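Projects > Womley Shared Workshop > Ponaden > README.md

This site uses cookies to remember your settings. Accept | Manage

# Ponaden cloth set

Recordings of a robot arm handling cloth, made at the shared workshop in Womley. Build by Jaime Neves and Setsuko Ishida, recording and labels by Judite Lobo.

## Contents

- 239 episodes in the main set
- 7 episodes kept apart for testing
- Two views per episode: `head` and `wrist`

Each episode has its own folder, with a text file giving the task and the name of the person driving. The two views share a clock. If a frame is missing in one of them, the number is skipped and the gap is left.

## Views

`head` first, then `wrist`:

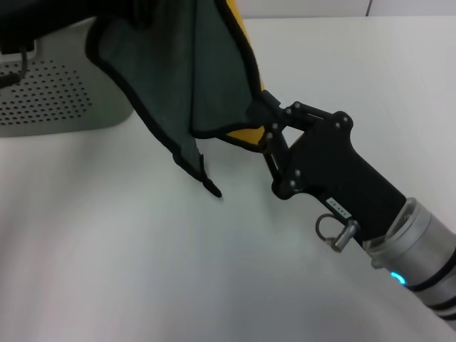
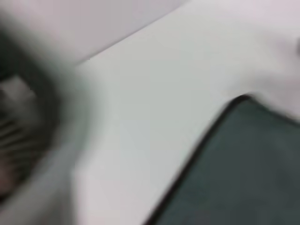 ## Known problems

- Fast moves blur badly in the wrist view. We have left those frames in – filter them yourself if you need sharp edges.
- Part of the gripper sits in the wrist view. Mask it if it upsets your training.
- The table is pale and plain, so methods that track surface marks do poorly on it.
- Episode 200 has no task text. Judite is rewriting it from her notes.

## Labels

Grasp and release times were marked by hand. Rodrigo Macedo checked them against the gripper log and corrected the ones that were out. Drops are marked `drop` and count as failures, even where the cloth was picked up again.

## Changes

Friday, April 18, 2025 – clock offset fixed in the wrist files. Older copies need downloading again.

Send corrections to Santeri Rissanen, or leave a note in the Ponaden folder at the workshop.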